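4 Mounting the Skeston wall shelf

4.1 Before you start

Read this section until the end before you drill. The shelf is 96 cm long and needs two brackets, left and right. They are marked L and R on the back side.

You need:
Drill with 8 mm bit for masonry
Spirit level and pencil
Screwdriver, cross head
Measuring tape

CAUTION: Do not drill directly above or below a socket or a light switch. Electric cables often run there.

4.2 Marking the wall

1. Choose the height of the shelf. Draw a light pencil line with the spirit level.
2. Hold bracket L on the line and mark the two holes.
3. Measure 327 mm to the right from the center of bracket L, and mark the place for the middle support. The support is only necessary for plasterboard walls.
4. Mark the holes for bracket R in the same way as in step 2. Check the level one more time — small mistakes here are very visible later.

Note: Older Skeston sets (with the gray label) have a middle support with one hole. The newer support has two.

4.3 Drilling and fixing

5. Drill every hole to a depth of 50 mm. Remove the dust from the holes.
6. Push in the wall plugs until they are flush with the wall.
7. Clear the floor under the shelf position before you lift the shelf. You will stand there with both hands occupied.
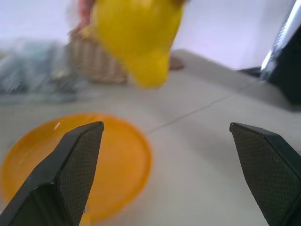
8. Screw the brackets to the wall, but leave the last turn open. Put the shelf board on the brackets, check the level, then tighten all screws.

CAUTION: Do not load the shelf before all screws are tight.

4.4 Missing parts

Write to Mi-kyung Hong at the Skeston parts desk and give the part number 153 for brackets or 154 for the support. Please add the color of your shelf.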